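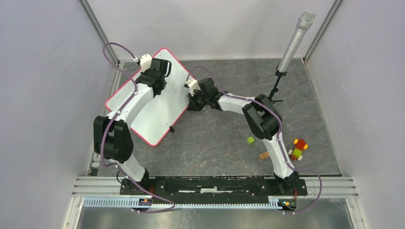
양팔 로봇 원격 시연 교육 과정, 2기 수강 신청 안내

릴란스테드 기술교육원 자동화교육부는 지난해 7월 시범 운영을 시작한 양팔 로봇 원격 시연 과정을 올해부터 정규 과정으로 편성하였습니다. 1기 과정은 2019년 1월 23일 수료식을 끝으로 마무리되었으며, 수강생 16명이 전원 수료하였습니다. 이에 1기 운영 결과를 보고드리고, 2기 과정의 변경 사항과 신청 절차를 안내드립니다.

과정 개요

본 과정은 작업자가 조종 장치로 로봇을 직접 움직여 작업을 수행하고, 그때의 관절 움직임과 영상을 기록하여 로봇 학습용 자료로 정리하는 전 과정을 다룹니다. 총 교육 시간은 40시간이며, 이론 수업과 실습을 병행합니다. 로봇 프로그래밍 경험은 신청 요건에 포함되지 않습니다. 1기 수강생 중에는 포장 공정 담당자와 설비 보전 담당자, 직업계 고등학교 교원이 포함되어 있었습니다.

실습은 두 단계로 나뉩니다. 첫 단계에서는 팔을 손으로 잡고 원하는 자세로 이끄는 직접 교시를 익힙니다. 수강생은 이 단계에서 각 관절의 가동 범위와 팔이 무리 없이 닿는 거리를 몸으로 확인하게 됩니다. 두 번째 단계에서는 작업대에서 한 걸음 떨어진 조종석에 앉아 원격으로 두 팔을 움직입니다. 팔 하나로 작은 물체를 집어 옮기는 과제에서 시작하여, 두 팔로 하나의 물체를 함께 다루는 과제로 진행합니다.

양팔 과제의 지도 방향

1기 과정에서 수강생들이 가장 많은 시간을 들인 과제는 테두리가 있는 납작한 판을 두 집게로 다루는 작업이었습니다. 한쪽 집게가 윗변에, 다른 쪽 집게가 옆변에 닿는 자세에서는 한 팔의 작은 움직임도 곧바로 반대편 팔에 전달됩니다. 초기 실습에서는 두 팔을 동시에 움직이려다 판이 돌아가거나 집게에서 빠지는 사례가 잦았습니다.

지도를 맡은 바르바라 지우코프스키(Barbara Ziółkowski) 책임강사는 한쪽 팔을 먼저 고정한 뒤 다른 팔을 접근시키는 순서를 권장하였습니다. 지우코프스키 책임강사는 수료식에서 “처음 조종석에 앉은 분들은 대체로 빠르게 끝내려고 합니다. 학습 자료로 쓰기에 좋은 시연은 천천히, 같은 순서로, 멈출 곳에서 분명히 멈추는 시연입니다”라고 당부하였습니다.

수강생들이 제출한 실습 일지에도 비슷한 내용이 여러 차례 등장합니다. 가들로 지역의 한 부품 업체에서 파견된 수강생은 손으로 할 때에는 의식하지 않던 손목의 각도를 조종 장치 앞에서 처음 생각하게 되었다고 적었습니다. 또 다른 수강생은 집게가 물체에 닿는 순간을 눈으로만 판단해야 하는 점이 가장 어려웠다고 기록하였습니다. 이 의견을 반영하여 2기에서는 접촉 판단 연습을 별도 시간으로 편성합니다.

1기 운영 결과

1기 과정에서 제출된 양팔 시연 기록 가운데 심사를 통과하여 교육용 자료로 등록된 기록은 121건입니다. 심사에서는 작업의 시작 자세가 지침과 일치하는지, 중간에 불필요한 정지나 되돌림이 없는지, 물체가 지정된 상태로 놓인 뒤 기록이 종료되었는지를 확인하였습니다. 작업에 실패한 시연은 삭제하지 않고 별도로 분류하여 보관하고 있으며, 2기 이론 수업에서 사례 검토 자료로 활용할 예정입니다.

기록 심사에는 발로이 로봇연구실이 참여하였습니다. 연구실 측은 같은 과제라도 시연자마다 접근 방향이 크게 다르다는 점을 지적하고, 과제 지침서에 권장 접근 순서를 명시할 것을 제안하였습니다. 자동화교육부는 제안을 수용하여 지침서 개정판을 준비하고 있습니다. 개정판은 2기 개강에 맞추어 수강생에게 배포됩니다.

2기 과정 변경 사항

첫째, 조종석 실습을 2인 1조로 운영합니다. 한 명이 조종하는 동안 다른 한 명은 작업대 상태를 살피고 기록의 시작과 종료를 담당합니다. 역할은 시연 8회마다 교대합니다.

둘째, 물체의 처음 위치를 매회 조금씩 바꾸어 놓는 절차를 의무화합니다. 1기에서는 같은 위치에서 반복한 기록이 많아 자료의 다양성이 부족하다는 평가가 있었습니다. 작은 블록과 조립 완구를 이용한 기초 과제에도 같은 절차를 적용합니다.

셋째, 비상정지 점검을 매 실습 시작 전에 조별로 실시하고 점검표에 서명하도록 합니다. 점검표가 제출되지 않은 조는 해당 시간의 실습을 시작할 수 없습니다. 로봇이 작동하는 동안에는 작업 공간 안으로 손을 넣을 수 없으며, 물체를 다시 배치할 때에는 두 팔을 대기 자세로 되돌린 뒤 조종 장치의 연결을 해제하여야 합니다.

넷째, 태드데일 분원에서도 이론 수업을 수강할 수 있습니다. 분원 수강생은 이론 수업을 화상으로 이수한 뒤 실습 기간에만 본원에 출석하며, 실습 일정은 본원 수강생과 동일합니다.

신청 및 문의

수강을 희망하시는 분은 교육원 행정실에 비치된 신청서를 작성하여 소속 기관장의 확인을 받은 후 제출하여 주시기 바랍니다. 개인 자격으로 신청하시는 경우에는 기관장 확인란을 비워 두셔도 됩니다. 정원은 1기와 동일하며, 신청자가 정원을 초과할 경우 지원 동기서를 바탕으로 선발합니다. 1기 수료생의 재수강 신청은 받지 않으나, 보조강사 활동을 희망하시는 수료생은 별도 양식으로 지원하실 수 있습니다.

교육 내용에 관한 문의는 자동화교육부로, 수강료와 수료증 발급에 관한 문의는 행정실로 연락하여 주시기 바랍니다. 1기 수료생 중 수료증을 수령하지 않으신 분께서는 신분증을 지참하여 행정실을 방문하시면 당일 수령이 가능합니다.

릴란스테드 기술교육원 자동화교육부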